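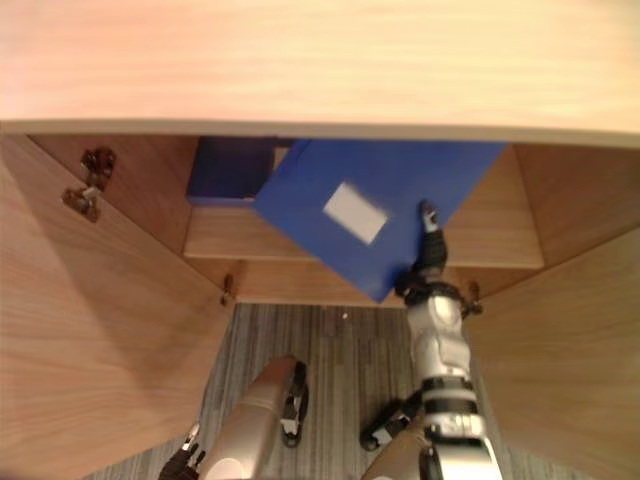 Cabinet with both doors open. Hinges up near the countertop.

Posted September, by Nekwood

Raid starts at eight and I still have dishes in the sink, so quick one. People in guild chat keep asking how I keep the desk from turning into a swamp during a long event. Mostly I don't. But these help.

Keyboard crumbs
Unplug it. Flip it over, smack the back gently over the trash can. Then a dry paintbrush, the cheap one inch kind, between the keys. Do the space bar last, all the gross stuff ends up there. For sticky keys, pull the cap and soak it in warm water with a drop of dish soap. Let it dry overnight. Take a phone picture of the layout first. I put mine back with the N and M swapped and typed like that for a whole dungeon.

Headset pads
Wipe after every long session, damp cloth, no alcohol on the fake leather or it starts to peel. If they already smell, pull the pads off and leave them in a zip bag with baking soda for a day. Shake it out well. Seriously, well. I had white ears at the grocery store.

Cables
Bread tags! Write on them with marker - MOUSE, MIC, LAMP - and clip one near each plug. Saves you from unplugging the router in the middle of a boss fight, which I have done 2 times on the Prins server and my alliance still brings it up. Toilet paper tubes work for the spares, one cord per tube, stand them up in a shoebox.
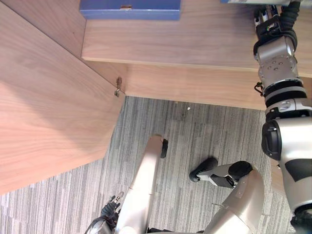

Carpet and chair wheels
Dents in the carpet: ice cube, let it melt, blot, fluff with a fork. Works on most. Old ones take a couple of rounds. Hair in the wheels, use a seam ripper, then tweezers. Pop the wheel out of the base if you can, they usually just pull. Soda spill - blot, dont rub, then cold water, then blot some more. White vinegar if it's cola. Test a hidden spot first.

Snacks that don't wreck the mouse
Chopsticks for chips. I will not be taking questions. Grapes straight from the freezer. Popcorn is fine if you skip the butter, which I never do. Pretzels in a mug, so you tip instead of grab. Lid on the drink, always, and keep it on the floor side and lower than the keyboard.

Monitor
Dry microfiber first. Screen off so you can see the smears. Barely damp with plain water for anything stuck on. Never spray the screen itself, it runs down into the bottom edge and sits there.

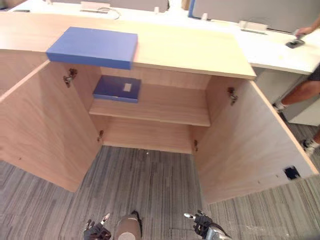 Cavero Night Watch Guild - Home & Hearth Corner

Guides, game boxes, all that paper
Store the boxes flat if the lids are loose, upright if they fit snug. Rubber bands go brittle and stick to cardboard so use a strip of old T-shirt. Loose manuals go in a magazine holder. Silica packs out of shoe boxes, toss a couple in wherever you keep the discs. Musty book? Seal it in a bin with an open dish of baking soda, not touching the pages, and give it a week.

Passwords and account stuff: little notebook, kept away from the desk. Not a sticky note on the monitor. You know who you are.

Meal before a raid
Slow cooker in the morning. Chili, or chicken and salsa with a can of black beans. Set a timer for 6 hours on low and forget it. Ladle it into mugs, way eaiser to eat one handed while people argue about loot. Freeze the leftovers flat in bags

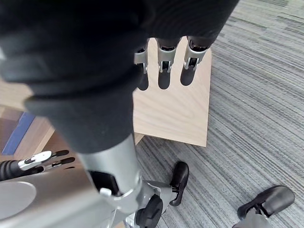
and stand them up like files once they're solid. Label them. A mystery bag in the Raltthorpe event last year was supposed to be chili and was cranberry sauce.

Wrists: warm rice sock, one minute in the microwave, check it before you put it on your skin. And get up between pulls. Fill the water bottle, switch the laundry, whatever.

OK they're summoning me. I'm sitting on 2,163 gold and no potions, somebody bring spares. Leave your own tips in the comments and I'll add them when I get a minute.

Recent posts
- Getting candle wax off a game mat
- 26 dinners you can eat with one hand
- Dust in the fan vents, again
- Raltthorpe event: what to bring, what to skip
- Coffee stains on a mousepad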